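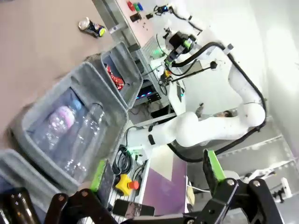
Call for Participants: Stop Button Response Study

Flolard is looking for people to spend a morning with us in March, helping us put right something that went wrong in our sorting cell.

In December 2022 one of our arms, partway through sorting bottles and cans into bins, kept moving for almost 2 seconds after the red stop button was pressed. No one was hurt (thank goodness!), but the person at the button had every right to expect better, and so do you. We traced the fault to a relay and replaced it, and then Ulla Öberg, who runs the cell, asked a question we couldn't answer: how quickly do ordinary people reach for the button when an arm does something odd?
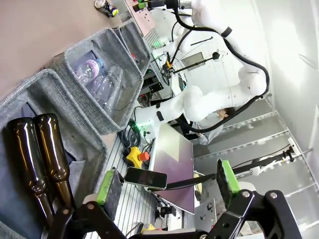 So we'd love to have you, whether or not you've ever been near a robot. You'll stand outside the marked line, watch the arm sort bottles, and press stop whenever something looks wrong to you. We'll cause a few harmless faults along the way, and afterward we'll sit down over coffee and hear what you noticed.

You should be 18 or older and comfortable standing for a while. We have 99 places, and each participant receives a $136 thank-you payment.

To sign up, write to Rūta Lūse at the Flolard front desk and mention the Sudisar study.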